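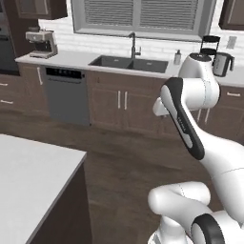
ロボットを買う前に、買わずに済む理由を探す。それが私たちの仕事です。ブルルソープ設備計画室（Brullthorpe）は、厨房や給食施設、介護施設の調理場などに自動化設備を入れたいという事業者から依頼を受け、予算の組み立て、候補機種の比較、設置計画の検討を行っています。機械そのものは売りません。検討の多くは、図面と、シミュレーション上に組んだ台所から始まります。流しの下の扉、食洗機、引き出しが並ぶ前に白いアームを一本置いてみると、カタログの寸法表では気にならなかったことが気になりだします。手首の関節はケトルやコーヒーのカラフェに重なって見え、手先は流しの方を向いたまま宙にあります。この姿勢で食洗機の扉は開けられるのか。アイランドとの間を人が通るとき、アームはどこへ退くのか。見積書には、そういう欄がありません。

会社の成り立ち

代表のリースベト・フェルフーフェン（Liesbeth Verhoeven）は、もともと給食会社の購買担当でした。配膳用の搬送機を導入する計画を任され、三社から見積もりを取り、いちばん説明の上手な会社を選び、予算を使い切りました。搬送機は動きました。ただ、床の段差を越えられず、廊下の半分しか走れなかったのです。段差の解消工事は「お客様側工事」と書かれた一行に含まれていて、その一行に金額はありませんでした。

この経験から、彼女は見積書の金額のない行ばかりを読むようになり、やがてそれを仕事にしました。現在の所員は17名です。厨房設計の出身者、制御盤の設計をしていた者、元経理、元調理師がいます。ロボットが好きで入ってきた者もいますが、入所後の最初の仕事は、他社の提案書に赤字を入れることです。

お引き受けしていること

・導入前の調査と、作業の洗い出し
・シミュレーションによる配置と到達範囲の検討
・購入、リース、見送りの三案の費用比較
・仕様書および相見積もり依頼書の作成
・納入時の立ち会いと、検収条件の確認

「見送り」の案は必ず入れます。ご依頼主から不要と言われても入れます。これまでにまとめた調査報告は600件になりますが、そのうちかなりの数が見送り、または規模を縮めた導入で終わっています。ロボットメーカーの営業の方には、あまり喜ばれていません。

予算についての考え方

本体価格から話を始めないようにしています。アームの値段は、比べやすいから比べられているだけで、総額のなかで最後まで動かない数字のひとつにすぎません。動くのは周りの費用です。架台、電源、防水、柵やセンサー、ハンドの作り直し、設定変更のたびに呼ぶ技術者の出張費。厨房であれば清掃の手間も入ります。関節のすき間を誰が、いつ、何で拭くのか。勤務時間に直して費用に載せると、省力化の効果がほとんど残らない計画も出てきます。

人件費の削減額をそのまま回収原資に置いた計算書は、一度お返ししています。皿を下げる作業が一日に合計二時間あるとしても、それが細切れの二時間であれば、シフトから一人を減らすことはできません。浮いた時間で何をするのかが書かれていない計算書は、回収年数がどれほど短くても参考にしません。

また、シミュレーションも疑ってかかります。画面のなかの台所には油はねがなく、蛇口はいつも同じ向きで、調味料の置き場所を勝手に変える人もいません。そこで届かない場所が見つかれば、まず配置を疑います。届いたとしても、現場で使えると決まったわけではありません。私たちの報告書では、シミュレーションで確かめた項目と現場で確かめた項目を、別の表に分けて載せています。混ぜた表を作るとご依頼主は読みやすいのですが、あとで必ず揉めます。

これまでの例

ファン・ベーク（Van Beek）様の社員食堂では、食器の下洗いを自動化する計画をお手伝いしました。当初の候補は4機種。仕様書に「使用中の厨房で連続して試験できること」と書き加えたところ、残ったのは1機種でした。その1機種についても、初年度はリースとし、買い取りの判断は先へ延ばしています。

クロントン（Clonton）様の案件は、調査だけで終わりました。問題は盛り付けの速さにあると伺っていたのですが、実際に詰まっていたのは冷蔵庫の前で、棚の並びを替え、台車を買い足して様子を見ることになりました。調査料はいただいています。台車より高くつきました。この点は今でもときどき言われます。

社内では「ギンディク」（Gindik）と呼ぶ点検表を使っています。全26項目あり、非常停止のあとに誰が復帰操作をするか、予備部品の保管場所はあるか、メーカーが撤退した場合に設定データを引き取れるか、といった質問が並びます。答えが「確認中」のまま残った項目は、報告書の一ページ目に書き出します。巻末に置いていた時期もありましたが、読まれませんでした。

メーカー様、販売代理店様へ

紹介料は受け取りません。実演のご案内はありがたく伺いますが、その際は、あらかじめ用意された皿に加えて、こちらで持参する食器も使わせてください。お断りになる場合は、その旨を報告書に記載します。

ご相談について

初回のご相談では、検討中の機種のカタログより、厨房の平面図と、いま困っている作業を書いたメモをご用意ください。手書きで結構です。すでに契約書に署名された後のご相談もお受けしますが、できることは検収条件の読み合わせが中心になります。補助金の締め切りに間に合わせるための短期の調査は、お引き受けしていません。

最終更新日：2018年8月13日

このページを印刷する
このページをメールで送る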